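Making a Bed That Stays Made

Reading time: 4 min

My aunt Ruth Rivadeneyra cleaned houses for most of her working life, and she could put a fitted sheet on a bed in the time it took me to find the corner with the tag. I asked her once how she did it, and she said she looked at the bed first. I was very young and thought this was no answer at all, but I have come round to it over the years, and a good deal of what follows began with her (the rest I picked up from neighbors, from readers, and from getting it wrong).

Start with the mattress. Strip it completely, even the pad, and let it breathe with the window open while you have your coffee and put the first load in the wash. If you've been meaning to turn it head to foot, do it while it's bare. Vacuum the seams with the brush attachment, and if there is a mark you'd like to deal with, dab at it with a barely damp cloth and a drop of dish soap, then give it plenty of time to dry before anything goes back on top.

Now for the fitted sheet, which is where most of the grumbling comes from. Measure the depth of your mattress with the pad on. Ours comes to 18 inches, far deeper than the old one, and for a whole winter I fought with sheets that popped off the corner by my husband's feet every single night. I blamed him! The pockets were simply too shallow. Put the two corners at the head on first, walk down to the foot, and do the last two together if you have long arms or a helper. Marama Sutcliffe wrote to me that she sews a scrap of red ribbon inside the top left corner of each fitted sheet, and I've done it to all of mine now. It saves so much turning around and around in the dark half of the bedroom.

A few soft creases are nothing to fret about. If they bother you, mist them lightly with plain water from a spray bottle, smooth outward from the middle with the flat of your hand, and go do something else while they dry. Coralie Pomare irons hers right on the bed, with a folded towel underneath, but she has more patience than I do and a much lighter iron.

The next thing I'd like to talk you into is a basket. Any bedroom collects odds and ends that belong somewhere else – a mug, library books, the snack somebody carried in and forgot about – and if you walk each one back to its home you'll never finish the bed. Keep a small plastic basket handy, the kind with holes in the sides so you can rinse it under the tap, and set it up by the pillows while you work. Everything stray goes into it, and the basket makes one trip to the kitchen at the end.
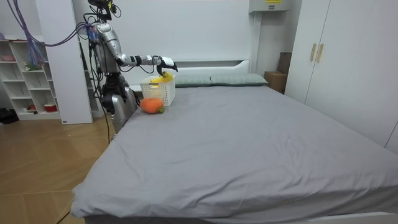
Banana in the basket, and the orange fruit beside it.

Fruit deserves its own word, because in our house it travels. A banana left under a blanket is a misery, and ripe fruit of any sort can leave a stain on a sheet that you won't notice until it has set. Pick it up before you start tugging at the covers. Put the firm, heavy pieces in first and lay the banana over them, and don't pile anything on top of it. If some juice has already found the sheet, rinse the spot from the back with cold water, rub in a little liquid detergent, and leave it for a while before washing. Check it before the sheet goes anywhere near the dryer, as heat will fix the mark for good.

Pillows next. Take them by the short ends and push your hands together a couple of times, then shake them down into the case from the open end. Lay them side by side with the openings facing away from the door. There's no great reason for that last part, only that Aunt Ruth did it and I can't stop. Pale cases do show face cream, I'm afraid, so I keep a spare pair folded in the nightstand and swap them in the middle of the week.

If your headboard is a painted one with panels, run a dry cloth along the ledges before the pillows go back. I use an old sock over my hand. Dust gathers on the bottom edge of a panel like you wouldn't believe, and it all comes down on clean linen if you leave it for last. For sticky fingerprints, warm water and one drop of dish soap will do, wiped off again with a second cloth.

Bogumił Jakubowski asked whether you should make the bed the moment you get up. I leave ours turned back until I've dressed and had breakfast, then pull everything up in one go. In November, when the windows stay shut more, I give it a bit longer.

One more for those of you with a tight space on one side of the bed: tuck that side first, while you still have the energy to squeeze in there, and work your way out toward the open side. And take the basket with you when you go down. I have left mine on the landing more times than I care to say.

Contact | © Ataahua Quinlan | Back to top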